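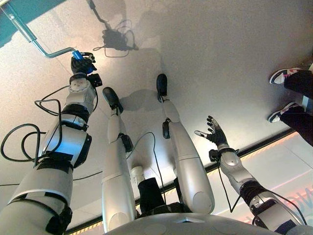

*La main gauche sur la poignée bleue.*

Bon, je refais cette page de questions parce que l'ancienne datait de l'époque où je n'avais qu'un seul levain et beaucoup de certitudes. Vous m'écrivez souvent les mêmes choses (et j'adore ça, continuez !), alors voilà mes réponses en vrac. Je ne suis pas boulanger, je fais du pain chez moi, dans une cuisine mal chauffée, et je mange mes ratés.

Dernière mise à jour : août 2003

## Je débute, je commence par quoi ?

Par de la farine de seigle et de l'eau. Vous mélangez les deux à poids égal dans un bocal, vous posez le couvercle sans visser et vous laissez sur le plan de travail. Le lendemain vous en jetez la moitié, vous remettez de la farine et de l'eau, et ainsi de suite. Chez moi ça démarre en une petite semaine l'été, et il m'a fallu 14 jours la fois où j'ai voulu en lancer un en novembre. J'avais failli le vider dans l'évier la veille !

## Il sent l'acétone, il est mort ?

Non non, il a faim. Donnez-lui à manger deux fois dans la journée et l'odeur redevient plus douce, entre la pomme et le yaourt. Le liquide gris qui flotte dessus, pareil, on le verse ou on le remélange. Par contre, s'il y a du rose, de l'orange ou du duvet, poubelle, et on ébouillante le bocal avant de recommencer.
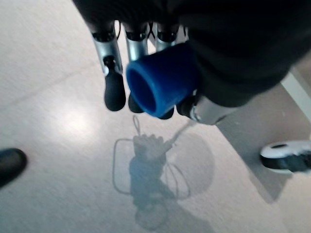

Et tant qu'on parle de bocal : ne le remplissez pas trop. Un levain en forme double de volume, parfois plus, et j'ai passé une matinée entière à gratter de la pâte séchée sur une étagère. Ça colle comme du ciment, cette histoire. Depuis je mets un élastique au niveau de départ, comme ça je vois d'un coup d'œil s'il a monté ou s'il boude.

## Quelle farine tu utilises ?

Pour nourrir, du seigle complet. Pour le pain, un mélange de T65 et de T80 que je prends au moulin Wekeck, en sacs, quand je passe par là. Avant j'achetais la Farketo au magasin du coin, elle marche bien aussi, elle boit juste un peu moins d'eau. Si vous changez de farine, gardez toujours un fond d'eau de côté et ajoutez-le à la fin du pétrissage, on rattrape très mal une pâte trop molle (je parle d'expérience, j'en ai fait une sorte de galette plate qu'on a appelée focaccia devant les invités).

## Ta recette de base, tu la donnes ?

Évidemment ! Je travaille à 66 % d'hydratation, c'est sage, je sais, les gens à la mode montent bien plus haut. Moi je veux une pâte que je peux façonner sans pleurer.

- 500 g de farine
- 330 g d'eau
- 100 g de levain bien actif
- 10 g de sel

Je mélange tout sauf le sel, je laisse reposer le temps de boire un café, j'ajoute le sel et je pétris à la main. Ensuite 3 rabats pendant la pousse, puis façonnage, puis une nuit au frigo dans un saladier avec un torchon fariné. Enfournement à froid du frigo, four à fond, dans une cocotte en fonte avec son couvercle. J'enlève le couvercle quand le pain a bien gonflé et je laisse colorer jusqu'à ce que j'aie un peu peur.

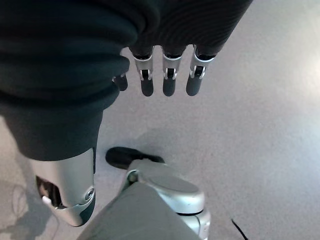
Pour la grigne, une lame de rasoir toute bête. Un geste rapide, un peu penché, sans hésiter. Si vous hésitez la pâte accroche et ça fait des festons. J'ai essayé un couteau à dents Prikow qu'on m'avait offert, il est parfait pour trancher le pain cuit, beaucoup moins pour inciser le pain cru.

## Pourquoi mon pain est plein de gros trous sous la croûte et tout serré en bas ?

Neuf fois sur dix, la pousse a été trop courte. On regarde l'heure au lieu de regarder la pâte ! Farinez un doigt, appuyez : si l'empreinte remonte aussitôt, attendez encore. Si elle remonte lentement, c'est le moment. Si elle ne remonte plus du tout, vite au four, et on ne dit rien à personne.

## On peut partir en vacances ?

Mais oui. Au frigo, bien nourri et plutôt épais, il tient trois semaines sans problème. Au retour deux ou trois repas et il repart. On peut aussi l'étaler très fin sur du papier cuisson, le laisser sécher et le garder en paillettes dans une enveloppe. C'est comme ça que j'ai récupéré le mien après l'avoir fait cuire par mégarde dans le four, où je l'avais mis au chaud...
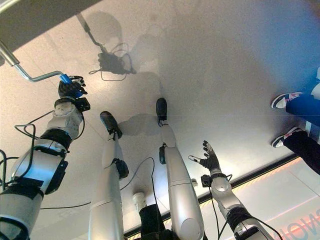

## Est-ce qu'il faut de l'eau en bouteille ?

L'eau du robinet convient très bien. Si la vôtre sent fort le chlore, laissez-la dans une carafe ouverte pendant la nuit et servez-vous-en le matin.

## Tu donnes du levain ?

Avec plaisir, j'en ai toujours trop. J'en laisse un pot à l'épicerie Nguyen-Tran quand j'y fais mes courses, demandez à la caisse. Rapportez juste le bocal, je commence à en manquer sérieusement.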